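December, afternoon. Sim kitchen, wrist view only policy

Picked up where Tuva left off with the wrist-camera runs. Question is still whether the policy can do the box pick without the third-person view. Same checkpoint as the Ranis baseline, side camera input zeroed, everything else left alone. 100 rollouts, kitchen layout reshuffled every 5.

First batch had to be thrown away. The camera mount offset in the config was still the one from the Vodmont arm, so the fingers sat too low in the view and the policy closed early. Fixed it, reran from scratch. Diễm checked the transform against the Engebretsen sheet and gets the same numbers as me now.

Went through the failures by hand afterwards. Three kinds:
- closes before the box is between the fingers
- goes for another red surface behind the target
- stalls when something large and dark fills the top of the view

The last kind is new to us. The full-view policy never did it. My guess is that the training set has too few approaches with a big panel close to the lens, but I haven't looked at the counts yet. Tuva thinks it is the crop augmentation. Both are cheap to test.

To do:
- retrain with crop off, 3 seeds
- same again with extra close-panel approaches, 3 seeds
- ask Diễm whether Trandito can take the jobs overnight
- save wrist views at full size next time, the small lettering on the packages is mush
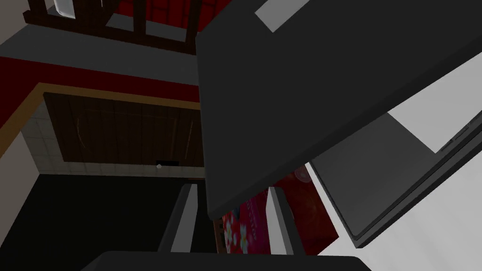 Wrist view, red flowered box between the open fingers, dark panel top right.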